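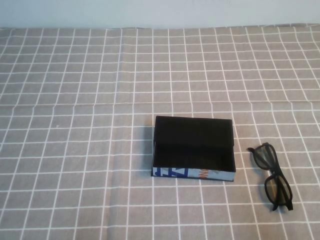

1 October 2020
by Elten

I moved to Skututton three years ago and I still make mistakes when I buy fabric in English. Today I want to write a few posts about tablecloths, for people who sew at home and are learning the words like me.

First, the word "drop". It is the part of the cloth which hangs down from the edge of the table. In my language we say "the fall", so I asked for the fall in the shop and the lady showed me brown and orange fabrics for autumn.

To find the size, measure the table, then add the drop two times, one for each side. Then add the hem, also two times. I forgot the hem on my first cloth and it was too short for the kitchen table in Bilach. My mother uses it anyway.

Wash the fabric before you cut. Cotton can shrink, and linen too. I wash it the same way I will wash the finished cloth later, so there is no surprise after the first dinner.

A pattern with lines is harder than flowers. With flowers you can cut a little crooked and it is not a problem. With lines or squares everybody at the table will see it, and they have a long time to look while they wait for the soup.

If the lines are printed, they do not always follow the threads of the fabric. Pull one thread out at the edge and compare. When the two directions do not agree, I follow the print. My aunt follows the thread and we have discussed this many times.

Corners. I fold them at an angle, press with the iron, and only after this I sew. The English name is "mitered corner". I had to look up how to say it, and I am still not sure I say it well.

About ironing - I do it when the cloth is still a bit damp, from the wrong side. The fold in the middle is the most difficult. If the cloth was in a closet since last December, one time with the iron is usually not enough for me.

Now I roll my good cloths on a cardboard tube. The fabric shop gives the tubes for free if you ask before they close. My cat Woo thinks the tubes are for her.

Someone asked me how much fabric to buy for a long table. Mine is 200 centimeters long and I took a piece of around 250, with the hem included. If your table is wide, check the width of the roll too, or you will need a seam.

Next I will write about napkins. I have 5 finished and one with a burned corner.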